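HSM 214 Furnishings and Small Fittings
Unit 9 handout: Cable handling on small round tables
Velwood Institute, Department of Interior Services
Revised 31 March 2020

Read before the practical. Bring the Unit 8 sheet on surface protection; its table of stone finishes is used again in exercise 3.

9.1 Scope

This unit covers thin low-voltage cable attached to, or passing near, small furniture: lamp stems, slim display rods, clamp-on fittings and the loose cable that comes with them. Mains wiring inside walls and floors is outside the course. Nothing in this unit requires opening a fitting or exposing a conductor. If a task appears to require either, stop and refer it to a qualified electrician.

9.2 Terms

Run: a length of cable between two fixed points.
Tail: the length left over after the last fixed point.
Bundle: two or more runs held together, by hand or by a tie.
Exit point: the place where cable leaves a rod, block or housing.
Service loop: slack left on purpose near the exit point so the fitting can be moved.
Drop: the part of a run that leaves the tabletop and hangs free.

Students often use "tail" and "drop" as if they were the same. A tail may lie entirely on the table. A drop may be in the middle of a run.

9.3 The round table as a work surface

A round top has no corner to work from and no straight edge to square a cable against. Runs laid on it tend to drift outward to the rim and fall. The usable area is also smaller than it looks. On the Brorance side table used in the workshop the top is 50 cm across, and once a margin of 5 cm is kept clear at the rim, 40 cm remains. A rod longer than this will overhang at one end or both unless it is held at an angle above the top.

Polished marble adds two conditions. It offers little friction, so a coil set down without a tie will open and slide. It also scratches and chips under metal, particularly at the rim. A rod should be lowered with the free end first and should not be dragged. Where the fitting must be laid flat, use the felt pad from Unit 8.

White stone shows dark cable clearly and hides white cable. Gray veining makes this worse, as a thin white cable lying along a vein is easily missed. Sort the white cables first, off the surface, and leave the dark ones for second.

9.4 Holding a rod with an attached fitting

Hold the rod close to the fitting. A grip at the far end turns the rod into a lever, and any movement of the hand is multiplied at the exit point. The cable at the exit point is the part most often damaged in use: it is bent in the same place each time the fitting is moved.

Keep the other hand free for the cable. Pinch the bundle between thumb and fingers and do not wrap it around the palm. Wrapping puts a twist into the bundle at every turn, and the twist travels back to the exit point when the hand is withdrawn.

The bundle should hang in open curves between the two hands. A straight, taut run means the fitting is carrying load.

9.5 Clearing a tangle

Procedure for a tangle of thin cable lying on a tabletop:

1. Disconnect the supply at the outlet. Confirm that it is disconnected.
2. Move notebooks, cups and tools to a second surface.
3. Find one free end. If no end is free, follow the longest drop to the floor and release that end first.
4. Loosen the whole tangle by lifting it from underneath. Do not pull on a single loop.
5. Pass the free end back through the loops one at a time.
6. Lay each cleared length parallel to the last, ends at the same side.
7. Repeat until every cable is separate.
8. Tie loosely. A tie is too tight if it cannot be turned with one finger.

Step 4 is the step most often skipped. Pulling on one loop closes the others, and a tangle that would have fallen open has to be picked apart.

9.6 Bend radius and slack

Use the maker's figure where there is one. Where there is none, the course rule is a radius of no less than eight times the outer diameter of the cable. For a cable of 3 mm this gives 24 mm.

The service loop is measured along the cable. The Sidimard stem lamp in the workshop has a marked reach of 369 mm from base to block, and the loop is set at one ninth of the reach:

369 / 9 = 41 mm

Add the loop to the run before fixing any tie. It cannot be recovered afterward without undoing the whole length.

9.7 Separating by color and by use

Color is a convenience for sorting and carries no reliable information about function in small fittings. White cable is commonly chosen to match a pale interior, dark cable to match the floor. Two cables of the same color in one bundle may do different work. Label both ends before untying anything, with paper flags folded over the cable and numbered in pencil. Adhesive tape leaves residue on soft jackets and should be kept to temporary use.

9.8 Exercises

Exercise 1. Clear the tangle provided by the procedure in 9.5. Record the number of cables and the length of each.

Exercise 2. Calculate the service loop for a stem with a reach of 270 mm. Mark it on the cable with a paper flag.

Exercise 3. Using the Unit 8 table, state which of the listed stone finishes may take an unpadded metal base, and on what conditions.

Exercise 4. Plan a route from the center of a round top to an outlet on the left wall. Draw it in plan and in side view, with the drop marked.

Written answers are due in the second week of April. Drawings may be in pencil.

Further reading: Baloch course reader, section 4, pages 40 to 41.
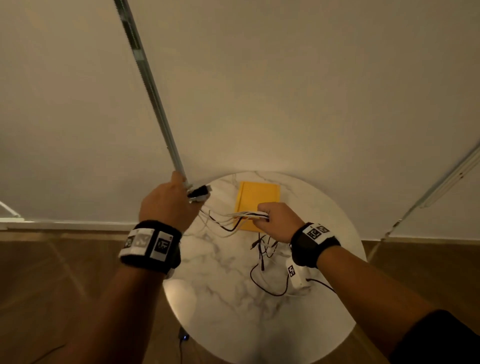 Baloch reader section 4 gives ten times the diameter for the bend radius, and this handout gives eight. Which one should we use for the drawing in exercise 4? I have used ten for now and noted it in the margin.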